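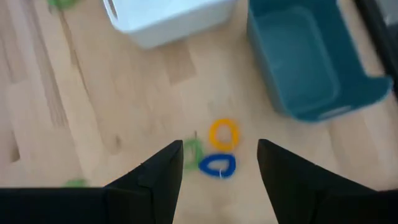

# Chapter 4: Sorting, or What Goes With What

Give a person a pile of small rings and a couple of bins, and within a minute there will be a system. Give two people the same pile and there will be an argument. Color is the usual winner, being hard to miss. It settles matters until somebody produces a teal ring and asks whether it counts as blue or green.

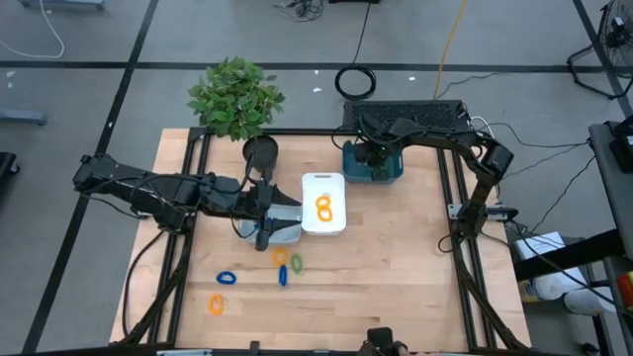
**Helmi Huttunen**
*Lecturer in Household Studies, Hirvonen College*

I once inherited a button drawer from an aunt. It held 528 buttons, sorted by a rule she took with her. I spent most of a November trying to recover it. Size failed, color failed, and number of holes got me as far as the second compartment. My best guess is that she sorted them by coat.

A sorting rule, then, needs two parts: a property you can check, and a place for each answer. Orange rings in the tray, blue rings in the basket.
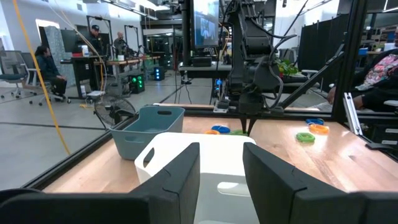
It also needs a third place, for whatever fits neither rule. Most homes call this the kitchen drawer. In this chapter we call it the *remainder*, and by Exercise 6 you will have strong feelings about it.

Before reading on, empty one drawer of your own onto a table. Write down your rule first. Keep the paper, as you will need it in Section 4.2, where we break the rule.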